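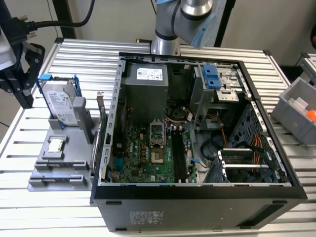 PEOPLE & PLACES

The Long Life of Ordinary Things: Marta Symonenko on Running a Secondhand Shop

April 28, 2024

Marta Symonenko had the kettle on before I got my coat off, and by the time we sat down at the back of Kostiuk, her secondhand shop in Flirthorpe, I had already been shown a waffle iron, a box of piano rolls and a very handsome set of blue mixing bowls that I am still thinking about.

The shop used to be a shoe store, and the name over the door came with the building. "I meant to change it," she says. "I had a name all picked out, and then the sign painter gave me a price and I thought, well, Kostiuk is a perfectly good name. People call me Mrs. Kostiuk on the phone and I answer to it."

She opened in December, which she now calls the worst possible month for it. People were buying new things for each other, and the ones who did come in wanted to get warm. She remembers selling a colander and a pair of bookends in her first week, and going home to tell her husband that they would be living on soup. They did live on soup, as it happens, quite a lot of it, until spring came and people began clearing out their garages.

"That's the real season," she says. "The first warm weekend, everybody opens the garage door and gets ashamed of themselves. And then they come to me, and they all apologize! They stand there with a box and say sorry, it's only junk. I tell them to put it on the counter and let me be the judge."

I asked her what people bring, and she laughed and got up to fetch the ledger. She writes everything down by hand, in pencil, and she likes a column that adds up. Last year 2,428 things came in through the front door and 387 of them were lamps. She has no explanation for the lamps. She takes every one, rewires the ones that need it, and keeps the shades separately on a high shelf, where they look like a row of hats.

Old computers come in too, usually from someone's spare room, and she is fond of them in a way I hadn't expected.

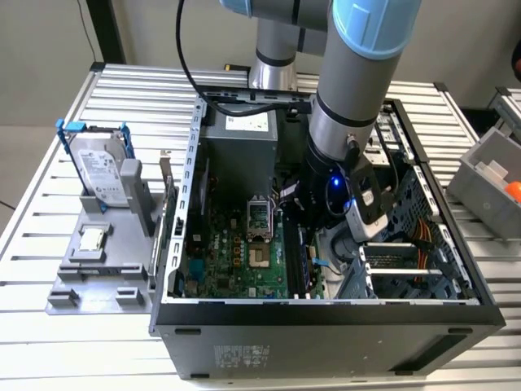

An old Dell desktop with its side panel off.

"I was frightened of them for years," she says. "I thought if I opened one up I'd let something out. But it's a box with a lid, same as a sewing machine cabinet. You find out what's in there, and somebody may want this piece or that piece." What slows her down is the owners. They want to talk about what they wrote on the thing, or which of their kids did homework on it, and she has never been able to hurry anyone through a story. One man stayed for two hours and left with a footstool.

That patience runs in the family. Her grandmother sold buttons and thread from a front room, and Marta spent her summers there sorting the stock into jars, big to small, and then all over again by color when it rained. "She had maybe 4 customers on a good day," Marta says, "and each one got a chair. You couldn't buy a button standing up in that house. I thought it was terribly bad business, and now I've got three chairs by my own counter, so there you go."

Pricing is the part she finds hardest. She started out asking what a thing had cost new and taking a share of that, and it gave her all kinds of silly answers. A dull dinner service came out dearer than a rolling pin that somebody had used every day for half a century. Now she holds the thing for a minute and writes down what she would pay if she needed one, and if it hasn't sold by the end of the season she crosses that out and writes something smaller. The tags are little brown ones on string. She bought a box of 1,000 from Vestari, the stationer across the street, and she saves the strings.

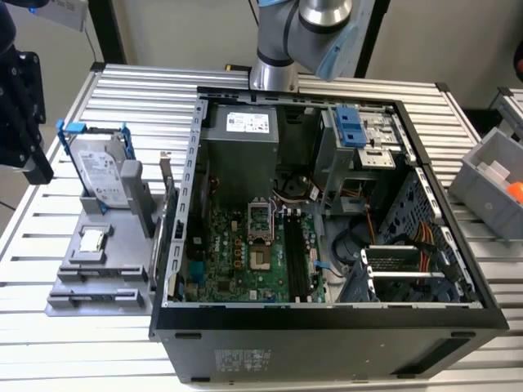 She will haggle, she says, but only with people who enjoy it. If a customer looks miserable about asking, she takes a little off before they can get the words out. And there are things she won't put a tag on at all. Photographs go in a basket by the door and anyone who recognizes a face may take it home. Three have gone that way so far, one of them a wedding picture that a woman from Prindik, two towns over, picked up and carried straight out to her car without a word. She came back later with a pie.

"Cherry," Marta says. "A good one, too. I asked for the recipe and she wouldn't give it to me."

I wondered whether she ever gets tired of being surrounded by other people's belongings, and she took a while to answer, turning her cup around on its saucer. Her own house is nearly bare, she told me. A table, a good reading chair, the bed, some books - her husband says it looks as though they are about to move. She used to bring things home every week, and then one evening she couldn't find anywhere to set down her supper, and the next morning she loaded up the car and drove most of it back to the shop.

"I don't miss any of it," she says. "Well, there was a clock. I do think about the clock."

By then two people had come in and settled themselves in the chairs by the counter, and Marta went off to see what they had in their bag. It was a lamp. I finished my tea, went back for the mixing bowls, and found that she had already wrapped them in newspaper and put my name on the top.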